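4.2 Where the drink gets put down

The diary entries asked participants to record when they opened a drink, what it was, and where it ended up. We included the last item as an afterthought, on the advice of Makris, who had run a smaller study at the Cinberg offices and found that people were far more truthful about location than about quantity. She was right, and it has become the most useful column in the spreadsheet.

Of the 40 office workers who kept a diary, all but four reported finishing at least one canned drink at a desk that was not their own. The meeting table was the favourite. Participants described it as neutral ground, which in practice meant that a can left there belonged to the meeting and could be cleared away by the meeting. One respondent at the Zindholm site wrote that she had "never abandoned a drink in my life" and then, on the following page, recorded leaving two by the printer.

We had expected the strength of the drink to matter. Our first hypothesis, set out with some confidence in the February proposal, was that energy drinks would be finished quickly and cola slowly, and that the slow drinks would be the ones left behind. The diaries do not support this. Energy drinks were opened with great purpose and then forgotten at much the same rate as everything else. Balaskas has suggested that the purpose lies in the opening, and we have no data with which to argue.

Shared surfaces also seem to attract company. Once a single can had been left on a table or ledge, later arrivals felt free to add to it, and few of them recorded any doubt about doing so (Figure 9). A bare table, on the other hand, made people look for a coaster. Interviewees at Casteck spoke of a table "already being in use" when the only thing using it was somebody's lunchtime cola. Several had strong views on colleagues who did this. All of those who held strong views had done it themselves, according to their own diaries, within the same fortnight.

Signs were of little help. The Zindholm kitchen had a laminated notice asking staff to rinse and recycle, and participants could quote it word for word. Their entries for the period are no tidier than those from Casteck, where no notice existed until our visit prompted one. We regret the notice and have excluded the entries made after it went up.

A limitation should be admitted. Diary studies depend on people writing things down, and the final entries are noticeably shorter than the early ones. By the last days, the column for location is filled in with "table", "same table" and, in one case, "you know where". Panagiotou coded these as shared surfaces after some discussion. Pylypenko, coding the same pages separately, reached the same answer in 90 per cent of cases and was scathing about the rest.

Figure 9. Drinks cans on a tabletop, with others on the ledge behind. 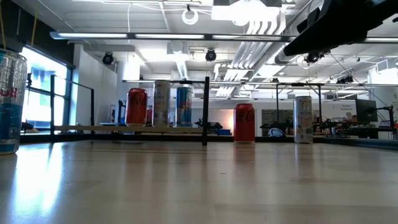
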